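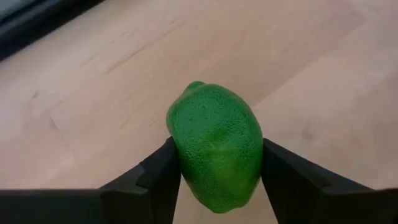

One base in Kawaguchi, or move every night? (family trip, April)

Travel Talk > Families > Planning

ekaette_e
Posted 12/14/20

Hello everybody, and thank you in advance for reading, I know I go on a bit! We are looking at a family trip for April, if things let up enough for us to go at all, and I would love some help from people who have traveled with children and a grandparent at the same time. There are my husband and me, our 3 kids (the youngest is still in the stage of wanting to be carried up every hill), and my mother, who walks beautifully on flat ground and hates stairs.

My husband has drawn up a plan where we sleep somewhere new every night. It's a lovely plan on paper, he has colored it in and everything. My own idea is to rent one apartment in Kawaguchi, unpack once, and take day trips by train. He says we'll spend the whole vacation riding back to the same station. I say we'll spend the whole vacation looking for somebody's other shoe.

Has anyone done it either way? All bookings would have to be the kind you can cancel.

Ekaette Ezeani

primo_serra

One base, one base, one base! We tried the moving plan with our two when they were small and by the middle of the trip we were eating dinner on top of suitcases. The children were fine, to be fair. I was the one who cried in a parking lot.

What I would look for is an apartment with a proper table and a kitchen you can do breakfast in. Breakfast out for six people every morning costs more than you'd think, and it takes ages, and somebody always wants the thing that's just been sold out. At home they can come down in pajamas one by one and you can have your coffee in peace.

We booked ours through Gollix and it was all right. Read the part about cleaning fees twice. Ours was tucked away at the bottom of the page and my wife is still mentioning it.

vasilica.p

I'll be the voice on the other side, if you don't mind, and I say this kindly. A single base sounds restful until you work out the trains. We stayed in one place for a week and by the fourth day my children knew every advertisement on that line by heart. If the sights you want are far apart, you pay for the base with your mornings and then again with your evenings, when everyone is tired and the train is full.

How far out are your day trips, Ekaette? If they're all an easy ride away then Primo is right and I'll say no more. If your husband's colored-in plan covers half the country, then he has a point, and I'd split the trip into two stays.

Vasilică Pascu

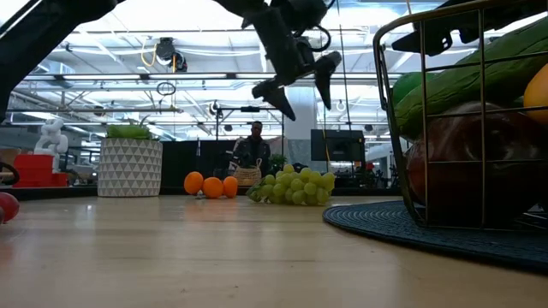
fumiko_imai

Good morning from a person who has hosted a great many cousins! I think the split is the best answer too, and I would put the longer stay first. Children need a few nights to get used to the new hours, and so do grandmothers. Try 4 nights in Kawaguchi to start, with nothing planned for the first full day except a walk and a supermarket. I really mean it about the supermarket – my nephews talked about it more than the castle.

For your mother, please write to the apartment and ask about stairs in plain words. "Near the station" tells you nothing about the building, and an older building may well have no elevator at all. Ask which floor, ask whether there are steps at the front door, and ask whether the bathroom has a raised sill. The good hosts answer all of that the same day and don't mind a bit.

As for bags, send the big ones ahead when you change places and carry one overnight bag each.

primo_serra

Oh, sending the bags ahead, I don't know. We did it once and mine arrived after lunch the next day with me standing there in yesterday's shirt. I'd sooner keep my things where I can see them. My Stondeo case has lost a wheel and I still trust it more than a counter clerk with a form.

fumiko_imai

Primo, did you send it in the morning or in the evening? It matters quite a lot! You have to be at the desk before their cutoff, and every desk has its own. I set aside 3,000 yen a case in my own budget so I'm never caught short, and anything left over goes on cake. But if it makes you nervous then keep them with you, a nervous person has no fun on a train.

ekaette_e

Oh you are all wonderful. I read these out at the dinner table and my husband is now calling himself "the Vasilică side" of the family. To answer the question, most of our day trips are quite close, and there are two that really aren't. So maybe the split is where we're heading. What do people do about food on the longer rides? My middle one gets carsick on anything salty.
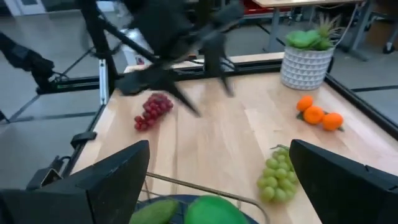
sadao_i

Food for the train is my department in our family, so I hope you'll let an old grandfather answer. Buy it the evening before and keep it simple, since the shop by the platform is where the whole family scatters in different directions and you miss your train. For a child with a touchy stomach I'd go for plain bread, water, and fruit that needs no knife. Grapes like the pale green ones on that table are just right, pulled off the stem the night before and cut lengthwise for your smallest. I would leave the cucumber for supper, my grandson sat on one once. Take a bag for trash as well, you may carry it all day before you find a bin.

On the bigger question I disagree with Fumiko a little. I'd put the short stay first, while everyone still has energy, and finish with the long quiet one. We all go home less grumpy that way. We had the Tokoteck trip planner on my daughter's phone last time and it was good for train changes, although it believes an old man can cross a station at a run. Add time to whatever it says.

Sadao Ikeda

vasilica.p

Seconding the extra time! And seat the carsick one facing forward, by the window, with no screen.

fumiko_imai

Sadao-san, I will think about it, but I'm not persuaded yet. The first days are when the little ones wake up in the middle of the night, and I'd hate to move them in that state. Ekaette, what time does your flight get in? If it's late I would stick with the long stay first.

ekaette_e

It lands in the evening, after the children's bedtime, so I'm leaning your way, Fumiko. I've sent off a message asking about floors and steps and the bathroom sill, and I'll come back and tell you what they say. My mother would like it known that she can manage one step.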